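Camow table-top arm with the Zurnero finger gripper: review after one season at our workplace

Rating: 4 out of 5

I work in a small repair and assembly shop in Flomstead. The building is from 1982 and it was never planned for machines like this one, so I was curious and also a little afraid when the owner told us that we will get a robot arm. I have now worked beside it since November, and I want to write down what I think, for other people in small shops. English is not my first language, so please excuse if some sentences are heavy.

We are 11 people. Before the arm, two of us did the sorting and placing of small parts into frames for most of the shift. It is not difficult work, but it is bad for the neck and for the wrists, and after lunch the mistakes begin. I did it for three years and I still feel it in my right hand when the weather is cold.

Setting up

The arm came in one large box and the gripper in a smaller one. The manual says that one person can install it in an afternoon. For us it took two people and two afternoons. The mechanical part is clear and well made, all the screws fit and the drawings are correct. The software part is less clear. Some menus use one word for a thing and the manual uses another word, and I had to make my own list of which is which. I taped this list to the wall, and my colleagues still use it.

Teaching a new movement is the best part of the product. You hold the arm, you guide it slowly through the path, and you save the points. I learned it in one morning. The oldest colleague in our shop, who does not like computers at all, needed one day, and now he is better at it than I am.

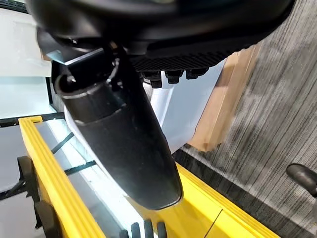 In daily use the arm is steady and quite silent. Our normal batch is 232 pieces, and before we needed most of the morning for it. Now the batch is finished at the coffee break at 10, if there is no stop. But there are stops. When a part lies a little wrong, the gripper pushes it instead of taking it, and then the arm waits for a person. In the first weeks this happened so often that we were angry with it. After we made a better tray for the parts, it became much less. I think the seller should tell the customers about the tray before they buy.

What I do not like is the sound of the alarm. It is the same sound for a small thing and for a serious thing, so everyone runs each time, or after one month, no one runs. You can change the volume, but you cannot change the sound.

What changed for us

This is what people ask me most, so I will be open about it. No one lost the job. The two of us who did the placing now do checking, small repairs and the preparation of trays. My neck is better. On the other side, the day has another rhythm. Before, we sat next to each other and talked while the hands were working. Now I walk between the stations and I often eat my lunch at a different time from my friend, because one person must stay near the arm. I did not expect to miss the talking, but I do.

Also the responsibility is different. When I made a mistake by hand, it was one piece. When I teach the arm a wrong point, it is the whole batch. I was nervous for some weeks, and I asked for a rule that a second person looks at the first five pieces after each change. The owner agreed. I recommend this rule to every shop.

We got training from Ntuli, the firm that sold us the arm. The trainer was patient and answered all questions, but the course was only for two persons, and the others had to learn from us in our normal working time. Please ask for more places when you make the contract.

Good: easy teaching by hand, solid gripper, low noise, less pain for the people.

Not so good: menus and manual do not match, one alarm for everything, spare fingers for the gripper take three weeks to arrive. Order an extra pair together with the arm.

I would buy it again for this kind of work. For a shop where the parts change every day I would wait, or first ask for a trial with your own parts.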